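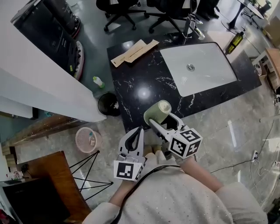
February, by the Plumesano house blog

I'm going to stick up for the cup that lives by the sink. You know, the one everybody uses for a quick gulp of water, or rinsing, or whatever (mine's green). My sister-in-law thinks it's gross and wants it in a cabinet with the other 17. But then I'm opening a door with soapy hands six times a day, and for what?

Same goes for bottles and wastebaskets. I like a second basket within tossing distance, even if it doesn't match the first! Black one, pink one, who cares. A room where people work and wash up should look like it. I'd take that over a bare counter any day, and I say this as someone who wiped down a bare one for six years in Ernness.

Contact Plumesano | Copyright Plumesano, all rights reserved | Back to top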